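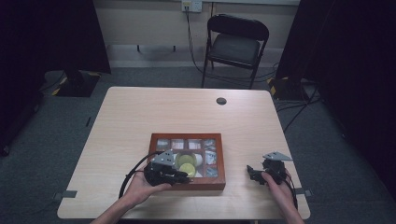 Display box for a small collection: glass lid or open?

Culturville Forum > Collecting > Storage and care
Thursday, January 10, 2019

monodden_46
Hello all. I collect old matchbox labels, mostly from my grandfather, and I have now 29 good ones. I am thinking to put them in a reddish-brown wooden box with small compartments and a clear lid. My wife would like it on the wall of the corridor, where the sun comes from May until autumn. Is it safe for the paper?

Gura
Please do not put it in the sun. I lost the reds on a whole row in two summers. A clear lid keeps out dust, it does nothing for light.

Abdelghani Belhaj
I agree about the sun, but I would not be so afraid of a corridor. Mine hang opposite a north window for some 20 years and I see no change. Look at where the light falls at noon — if it never touches the box, I would hang it.

Gura
With respect, you see no change because you look at them every day. Put one label in a drawer and compare after a year.

Abdelghani Belhaj
That is fair. I have duplicates, so I will try it.

thai_paper
What about the glue? The compartments matter more than the lid in my opinion. Never glue the label itself. I use small paper corners on a piece of acid-free card, cut 2 mm smaller than the compartment, so it comes out again without pulling.

monodden_46
Thank you, I did not think about the card. Could I hang good copies on the wall and keep the originals in an album?

Gura
Yes, this is what I do now.

Abdelghani Belhaj
For me a copy on the wall is a bit sad — but it is your corridor.

monodden_46
My wife says copies are fine. I will ask in the printing section which paper to use.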